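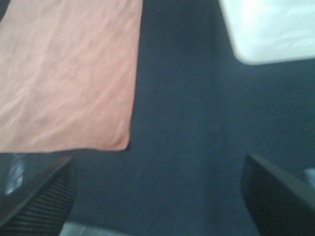 The Second Life of Hotel Sheets

By Chrysoula Chrysikopoulos

In the town where I grew up, a bed sheet had a long career. It began on the bed of my parents, moved after some years to the bed of the children, and was then cut down the middle, turned, and sewn again so the thin part came to the outside. After this it was a cover for the sofa in summer. I remember one with small green leaves that finished as strips for tying the tomatoes.

I thought of that sheet in December, when I stood at six in the morning in the yard of Tessier, a laundry which washes for hotels along the coast. Two women were pulling linen from a cage on wheels and holding each piece up to a lamp. A good sheet went to the left. A sheet with a hole, a burn or a stain from hair dye went to the right, and the pile on the right was already up to my knee.

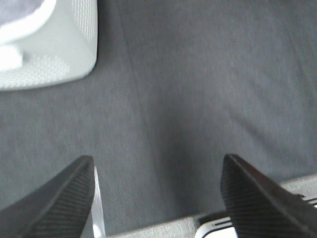

Tessier takes 340 sheets out of service in a normal week. For many years they went to a man who sold them as rags to garages, and he paid almost nothing. Then he retired, and for one winter the laundry had to pay to have them taken away. The manager, a quiet person who did not want his name in a magazine, told me it hurt him to sign those bills.

Now a van from Jurkimar comes for them. Jurkimar is a workshop with 4 sewing machines, in a former bakery behind the bus station. The cutting table stands where the ovens were, and the floor still slopes a little toward the old drain. They make shopping bags, aprons, pillowcases and, for one school, painting shirts. The thin center of the sheet is used for linings. The borders, where almost no one has ever slept, are as strong as new, and these become the handles.

I asked what is the most difficult part, and expected to hear about money. It is the color. Hotel white is not one white. After 200 washes every sheet has its own shade — some yellow, some blue, some a gray like weak dishwater — and two of them side by side look dirty even when they are perfectly clean.
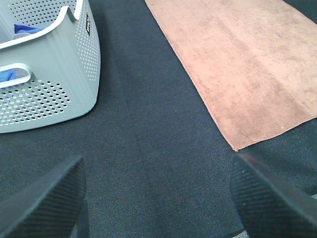 So they dye nearly everything. Drollura, the small label that sells the bags, asks for brick red and dark green, and the first order was for 1,000 pieces. It was late by a month. The red came out pink in one bath and brown in the next, and the label finally took them all and sold them as mixed.

Not everybody is convinced. In Protitz, the village up the hill, I showed one of the bags to my aunt. She turned it inside out, looked at the seams for a long time and said the work was decent. Then she asked the price, and I told her, and she put it back in my hands and went to look for her scissors.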